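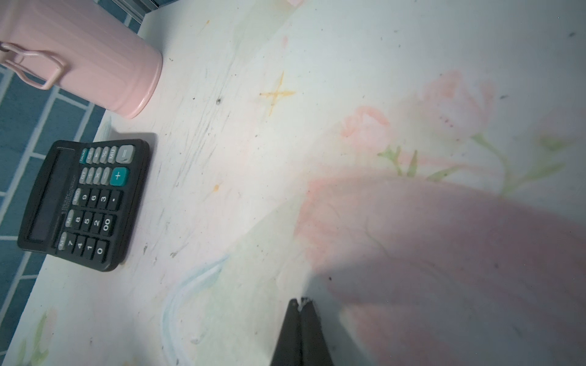

Help Wanted / Part-Time

I'm looking for someone to help me at Pastine, my little stationery and housewares shop, starting in May. It's 16 hours a week, mostly afternoons, and I'm pretty flexible if you have classes or kids to pick up.

The job is part front counter, part back table. The back table is the white one with the pastel drawings all over it, up against the blue tile, and you'll get to know it well! Orders get sorted there, price tags get written there, and the desktop calculator lives there too. I still add up every supplier slip by hand before it goes in the computer (old habit, sorry), so you should be okay with percentages and not mind doing a column twice when it comes out wrong.

You'd also be unpacking, wiping down and shelving things like the ribbed pink canisters with the wire clasp. We carry 28 kinds of storage jars and tins right now and customers love to open every single one, so a lot of the day is closing lids and putting stuff back where it goes — I find it kind of relaxing, but it isn't for everybody.

No retail experience needed. I do need you to be able to lift a box of around 60 pounds with me on the other end, write neatly, and be nice to people who come in just to look at pens. Some Spanish would be great.

Pay is hourly, paid every two weeks, plus a discount on anything in the store. You get a key after the first month.

To apply, drop a short note through the door at 54 Makokha Street or come by after 2 p.m. and ask for the owner — that's me. A resume is fine but a few lines about yourself is plenty. Please tell me which afternoons you can't work.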